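How we label two hands - a thread on our small result with Kasten
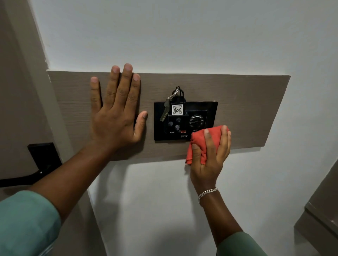
1/ Kasten is our method for labeling first-person video of housework, so that a robot can learn from it. Most labels of this kind say one thing per clip, for example "wipe". We give each hand its own label, every moment. In the clip I am working with now, the right hand has the red cloth at the corner of a black control plate, and the left hand is flat on the brown panel beside it. With one label you get only "wipe panel". With our labels you get right: wipe, left: press.

2/ Why do we care about the left hand? When I started, I thought it was only resting, and I marked it as "idle". Many people who label video do the same. Then our first policy was trained on this, and on the robot the second arm stayed in the air for the whole task.

3/ So we made a small list of roles for the hand which does not do the main action: press, hold, carry, guide, free. The word "idle" is not allowed anymore. If you are not sure, you write "unclear", and a second person looks at it.

4/ The data: 2,926 clips, all from rooms with ordinary furniture and ordinary mess. We kept 233 clips out for testing. No room in the test part is also in the training part. I checked this by hand two times, after I made this mistake in an older project and had to take a result back.

5/ The model itself is not special. It is the Plivo baseline with two output heads in place of one. I say this clearly so you do not look for a trick in the network. The change is in the labels.

6/ Result: on the test clips, the two-hand labels predict the next position of the cloth better than the single label does. The gain is biggest for things on a wall or a door. For flat tables it is very small, and for floors we see no gain at all.

7/ I think the wall is different for a simple reason. A person who leans a palm next to the place of work has a support for the body and also a kind of reference point. But this is my guess. We did not measure any force, we have only video. Please do not cite this post as a proof :)

8/ Small objects are still a problem. Think of a key on a hook, with a tag reading 406, hanging in front of three little knobs. Should the cloth go around the key? Under it? Our labels have no word for "thing in front of the thing". For the moment we write it in the free comment field, and the model does not read this field.

9/ About agreement between labelers. For the active hand it was good from the first week. For the other hand it was poor, until we wrote a guide of 8 pages with many borderline cases. The most difficult pair is "press" and "hold" - when the fingers bend around an edge, people choose differently, and I still change my own mind on some clips.

10/ Cost: labeling both hands takes longer, of course. We first tried it on 500 clips to see if it is worth the work. In the labeling tool (Wida) we can now copy a label to the next segment with one key, and this helped more than any training session for the labelers.

11/ Next we run the same policy on Kalla, our two-arm setup, with vertical surfaces only. I hope to have numbers in March. If they are bad I will post them also.

12/ The guide and the list of roles are free to use, write to me and I send them. If your group has a better word than "press" for a flat palm on a wall, I would like to hear it. In my language we have a good verb for this and in English I did not find one.

January 2019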